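Shop > Storage > Small baskets > Jelthorpe perforated basket

Jelthorpe perforated basket, light blue

A rectangular open-topped basket for small items: gloves, socks, dusters, clothes pegs, the things that end up on the hall table. Supplied by Clenitz and kept in stock at our Tomoana warehouse.

The walls are perforated with a grid of small rectangular holes, so air can get to what is inside and you can see roughly what is in there without tipping it out. The floor is solid and is moulded in a brighter cyan than the walls. Small things such as buttons and hairgrips will not drop through it, but crumbs and grit will not either, so it needs tipping out now and then.

There is a slotted handle opening in the short end. Most people use it to pull the basket off a shelf. For carrying a full basket we suggest one hand in the slot and the other underneath.

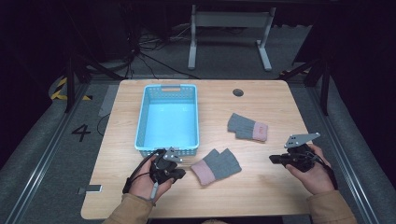
Jelthorpe basket in light blue, with Solora fingerless gloves in grey and pink (gloves sold separately).

Using it for gloves and other knitwear

Fingerless gloves are a good fit for this basket. Lay them flat, one on top of the other, with the cuffs at the same end. Folding one cuff over the other keeps a pair together but stretches the ribbing if it is left that way for months. If you are storing gloves for several people, give each person a basket or use a slip of card between pairs.

Knitwear should be fully dry before it goes in. The holes in the walls help, but the solid floor means the bottom layer gets less air than the rest. After a wet walk, dry everything on a rack first.

Cleaning

Wash by hand in warm water with a little washing-up liquid. An old toothbrush is the easiest way to clear fluff from the holes. Rinse and leave upside down to drain. Do not put it in the dishwasher or on a radiator. Bleach will dull the colour.

Ordering

Sold singly or in packs of 4. Packs arrive nested, and it is worth separating them when they come, as they can grip each other if left under weight. Orders of 10 packs or more are sent on a pallet, so please tell us if there are steps or a narrow entrance at the delivery address.

The light blue was out of stock from January while the colour was being changed. If you have an older basket and want a close match, send a photo taken in daylight to Maxine Hoani in the sales office and she will compare it with what we have on the shelf. Small differences in shade between batches are normal and are not treated as a fault.

Returns

Unused baskets can be returned within 2 weeks of delivery. Gloves can be returned in the same period if the label is still attached. For a basket that arrives cracked, keep the packaging and write to Gwilym Cadwaladr, who handles breakages.

Page last checked 2021-11-01

We use cookies to remember your basket and to count visits to this page. Accept | Change settings

Contact us | Delivery | © Clenitz Storage | Back to top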